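Stundale Paving Services Sets Equipment Budget for Automated Surface Inspection on Belville Service Road

BELVILLE – Stundale Paving Services has approved the purchase of two ground inspection robots for use on block-paved service roads, following a planning review that ran through May. The order was placed with Brollon, which will supply the vehicles, charging equipment and a spares kit. Delivery is planned in a single shipment.

The review compared the cost of automated inspection with the walking surveys now used. Under the current method, a two-person crew records joint condition, settlement and edge damage on paper, and the results are entered by hand afterward. The Belville road was chosen as the planning site for its long block-paved surface, its painted curb on one side and its mix of edge conditions.

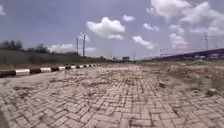 Block paving and painted curb on the Belville service road. Soil has spread onto the outer pavers on the side without a curb.

Surface condition had a direct effect on the specification. Soil in the joints and chipped or sunken blocks can register as the same kind of defect in low-mounted sensor data, so the purchase includes classification software that reports the two separately. Stundale also asked for sealed wheel hubs and a washable sensor cover. Both items were listed as options in the Brollon quote and were moved to the base order.

"The vehicle price was the easy part of the budget," said Jocelyn Boychuk, equipment planning manager at Stundale. "We spent more time on filters, tires and the hours needed to clean the units at the end of a shift. Dust is an operating cost and it has its own line now."

The approved plan allows 200 operating hours per vehicle before the first scheduled service. Replacement wheels and sensor covers will be held at the Belville depot, with battery work returned to the supplier. Kadlec will provide data storage and the software link to Stundale's existing maintenance records under a separate contract.

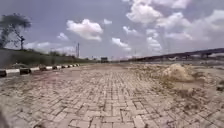

Route planning assumes that the vehicles will stay on the paving. Loose ground beside the road is outside their rated operating area, and spilled material on the outer blocks must be either driven around or cleared ahead of a run. Time for a sweeping crew is included in the first-year budget as a separate item – it may be reduced once actual travel data is available.

"A striped curb gives the navigation software a strong reference line, but a buyer should not plan on having it for the full length of every route," said Ojārs Navickas, applications engineer at Brollon. "We quoted for positioning that does not depend on the curb." 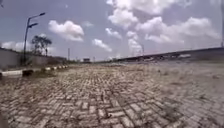 Vegetation at the edge is handled in the same way. Where grass covers the foot of a curb, the software will mark the section as obscured and leave it for manual inspection. Stundale has kept some 100 crew hours in the plan for these sections and for checks of the automated results.

Acceptance testing will cover travel accuracy, repeat detection of marked defects and battery use over a full shift. Final payment to Brollon is tied to the results. Purchase of further vehicles is not included in the current budget and will be considered after the first scheduled service.

Stundale Paving Services maintains block-paved roads, yards and access routes for public and private owners. Equipment inquiries may be directed to the planning office, extension 3513.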